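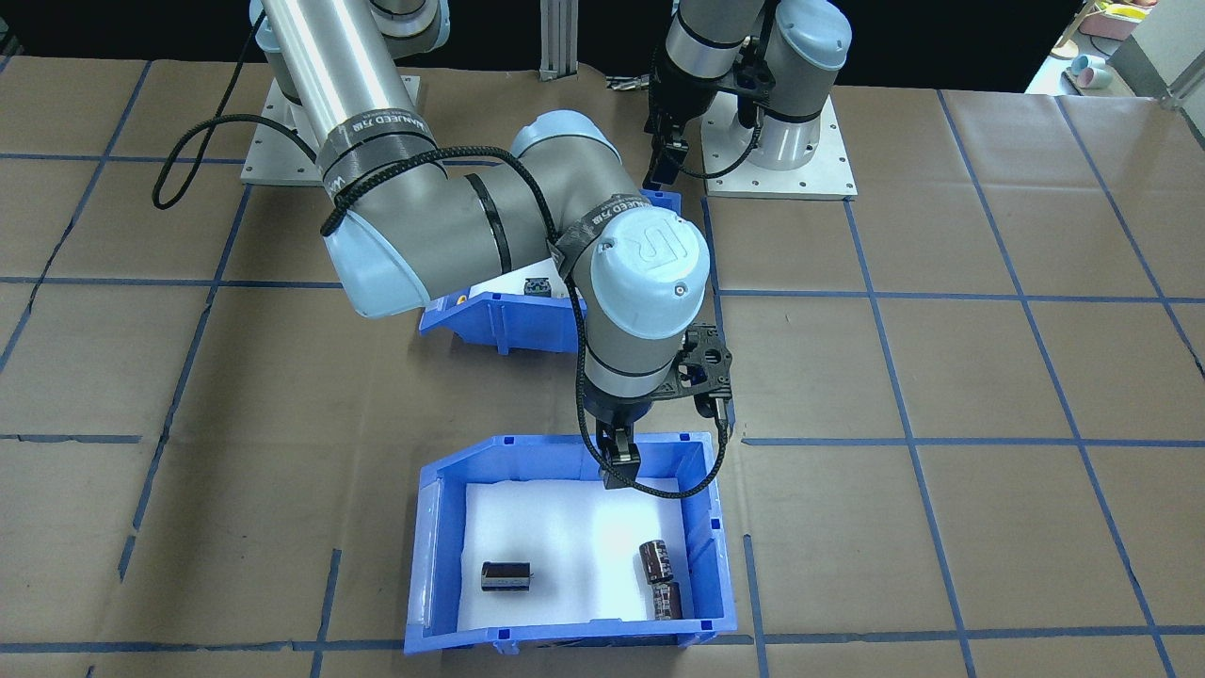
4. 更新告知文と利用者レビューの対応関係

4.1 対象と資料

本節では、モバイルゲーム「Pivwood」の配信ページに掲載された更新告知文と、同じページに投稿された利用者レビューとの対応を検討する。更新告知文とは、配信ストアの「新機能」欄に開発元が記す短文を指す。字数の制約が強く、版ごとに上書きされるため、従来のゲーム研究では資料として扱われることが少なかった。一方で、利用者が更新の可否を判断する際に最初に目にする文章でもあり、開発元と利用者の接点としての役割は小さくない。

資料の収集期間は6か月とし、6月に配信された版を起点とした。この間に投稿された日本語レビューのうち、本文が空白のもの、同一投稿者による同文の再投稿、および他のアプリに対する投稿と判断されたものを除いた2,207件を分析対象とした。評価点のみで本文のない投稿は、前章の図2に示した収集手順の第一段階で除外されている。更新告知文については、版の公開時に保存した文面を用い、後日の修正が認められた場合は修正前の文面を優先した。

Pivwoodは、森の区画を広げながら資源を集める対戦型の作品であり、開発元はWunderlichである。同作を選んだ理由は、更新の間隔が比較的規則的であること、および告知文の書式が収集期間の途中で変更されていることによる。前半の告知文は「不具合を修正しました」という定型句を中心とし、後半の告知文は変更箇所を項目ごとに記している。同一作品の内部で書式の異なる告知文を比較できる点は、作品間比較に伴う利用者層の差異を抑えるうえで有利である。

4.2 分類の手続き

レビュー本文は、言及の主題に応じて6つの区分に分類した。すなわち、操作性、対戦の組み合わせ、課金、広告、通信および動作、告知そのものである。一つのレビューが複数の主題に触れる場合は、それぞれの区分に重複して計上した。「告知そのもの」とは、更新内容の説明の有無や正確さに関する言及を指し、Thiele（本研究の予備調査を担当したUte Thiele）の提案により追加した区分である。予備調査の段階では、この種の言及は「その他」に含められており、独立した傾向として把握できていなかった。

分類は2名の判定者が独立に行い、結果が一致しなかったものについては協議により決定した。不一致が多く生じたのは、課金と広告の境界である。たとえば、広告の視聴によって報酬を得る仕組みへの不満は、広告の頻度に対するものとも、有料商品への誘導に対するものとも読むことができる。本研究では、投稿者が支払いに明示的に言及している場合に限り課金に含め、それ以外は広告に含めた。この基準が課金区分の件数を低く見積もる方向に働く可能性は否定できない。

また、皮肉や反語を含む投稿の扱いについても基準を設けた。「修正ありがとうございます、今度は起動しません」のような文は、文面上は謝意を含むものの、主題は通信および動作に関する不満とみなした。絵文字のみによる評価は、前後の語句から主題が特定できる場合を除き、分類の対象としていない。

4.3 結果

告知文の書式が変更された後、「告知そのもの」に分類されるレビューの性格に変化が認められた。変更前には「何が変わったのか分からない」「毎回同じ文章である」といった、情報の不足を指摘する投稿が中心であった。変更後にはこの種の指摘が目立たなくなり、代わって「記載された修正が反映されていない」「記載のない変更がある」といった、告知文と実際の挙動との照合に基づく指摘が現れた。

この変化は、項目別の告知文が利用者の不満を解消したことを直ちに意味しない。むしろ、不満の表明される形式が変わったとみるのが妥当である。定型句による告知に対しては、利用者は自らの経験した不具合を起点として投稿するほかなかった。項目別の告知が行われると、告知文そのものが検証の対象となり、レビュー欄において項目の名称を引用する投稿が見られるようになる。

対戦の組み合わせに関するレビューでは、告知文の語句を引用する傾向が特に顕著であった。後半の告知文に「組み合わせの条件を調整」と記された版では、調整の方向が示されていなかったため、利用者の間で相反する解釈が並存した。上位の対戦相手と当たりやすくなったとする投稿と、その逆を述べる投稿とが、いずれも同じ一文を根拠として挙げている。調整という語は、開発元にとっては内部の数値の変更を簡潔に示す表現であるが、利用者に対しては変更の存在のみを伝え、内容を伝えない。

他方、操作性に関するレビューについては、告知文の書式との間に明確な対応を見いだすことができなかった。操作に関する投稿は、画面の大きさや端末の機種といった個別の条件に言及するものが多く、告知文の内容よりも利用環境に左右されていると考えられる。

4.4 他作品との関係

参考として、同じ期間に配信されていたArnbergおよびBradariの更新告知文を参照した。Arnbergは収集期間を通じて定型句のみを用いており、Pivwoodの前半と類似した投稿が確認された。Bradariは告知文に物語調の文章を用いる作品であり、登場人物の発言という体裁で変更点を伝えている。同作のレビューには、告知文の文体を模倣した投稿が散見され、告知が読み物として受容されていることがうかがえる。ただし、変更点の把握が困難であるとの指摘も併存しており、親しみやすさと情報の明確さとが常に両立するわけではない。

これら2作品については、Pivwoodと同一の基準による分類を実施していない。したがって、件数に基づく比較は行わず、記述的な参照にとどめた。

4.5 本節の限界

第一に、配信ストアのレビュー欄は、利用者全体の意見を代表するものではない。投稿の動機は強い満足または不満に偏りやすく、更新を受け入れて利用を継続している者の多くは分析の外に置かれている。第二に、投稿後に本文が編集された場合、当初の文面を復元することはできない。とりわけ、開発元の返信を受けて評価を改めた投稿では、返信が何に対するものかが不明となっている例がある。第三に、告知文の書式変更と同時期に、返信の担当体制にも変更があった可能性がある。返信文の署名の有無からそのように推測されるが、開発元による説明は得られていない。

書式変更の影響を単独で取り出すためには、返信の有無を統制した資料が必要である。返信文の分析については、次節において別途取り扱う。

カテゴリ：研究報告 ＞ ゲーム・アプリ｜タグ：モバイルゲーム、更新告知、利用者レビュー

最終更新：12/9/18

コメント（3件）

森の住人
Pivwoodを長く遊んでいる者です。「調整」の一文をめぐる混乱は当時のレビュー欄でよく覚えています。掲示板でも同じ議論になっていました。

s_kitami
課金と広告の境界について質問です。広告を消すための有料商品に触れた投稿は、支払いへの言及があるので課金に入るという理解でよろしいでしょうか。重複計上の対象になるのかも知りたいです。

匿名
Bradariの告知文は毎回楽しみに読んでいますが、何が直ったのかは確かに分かりません。次節の返信文の分析も拝読します。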